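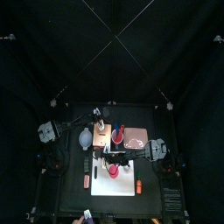
Issue 19, p. 10

Home Talks Notes Archive Contact

Can it do the washing-up yet? Speaker notes, Greer Rennie, Tuesday session

Leave the slide up while people sit down. Don't talk over it.

Start with the kitchen. Ask who has been promised a robot that clears the table. Most hands will go up. Ask who owns one. Wait.

Then go to the slide. Two arms, a white cutting board, a pink cup with a red utensil and a blue one standing in it, a carrot shape with a green top. Point at the black gripper over the board. Ask the room what they think it will do next. Take two or three answers and don't correct any of them, as a still can't settle it. My point is how quickly we fill in the rest. We see a gripper above a chopping board and our heads cook the dinner.

Next, the surroundings. Black cloth on the walls, black cloth overhead, a dark table. Who has a kitchen like that? Mine has a window, a kettle lead and a drawer that sticks. Ask how much of the result would survive the move. I'd want to see that test before any other.

Also the hand at the bottom, holding a white card with something purple on it. Whenever you are shown a machine doing a chore, ask what the people nearby are doing. Who set the things out? Who puts them back? If that takes longer than the chore, you have bought yourself a second chore.

Irnix story. Keep it short, it ran on last time. They quoted me 2,395 pounds for a trial of the Skarkex arm on a packing bench. It sorted clean tubs very nicely. With labels peeling off it stopped, and a man came over and sorted them by hand. When I asked if his time was in the figures, I was told it was "set-up". He was still setting up when I left.

To be fair to them – and say this properly, don't mumble it – the tubs it did handle were handled well. Same job, same tub, same spot, all day long: I'd take that seriously. Shearer have run one like that since August and they are happy with it.

A home is the other sort of place. Things get put down anywhere. A cup on a bench is one problem, and a cup with spoons in it is another. Soft fruit next to a marker pen is another again. (Back to the board here if they look lost: round pink-red fruit, slim black marker.)

Questions to hand out:
How many tries were there, and how many did we see?
Who moved the objects between tries?
What happens when it drops something?
Would you leave the room?

If somebody brings up Irkano, say I haven't seen it running and would like to. A film with the speed turned up doesn't count.

Leave ten minutes for the floor. Bring water, and the long cable for the projector.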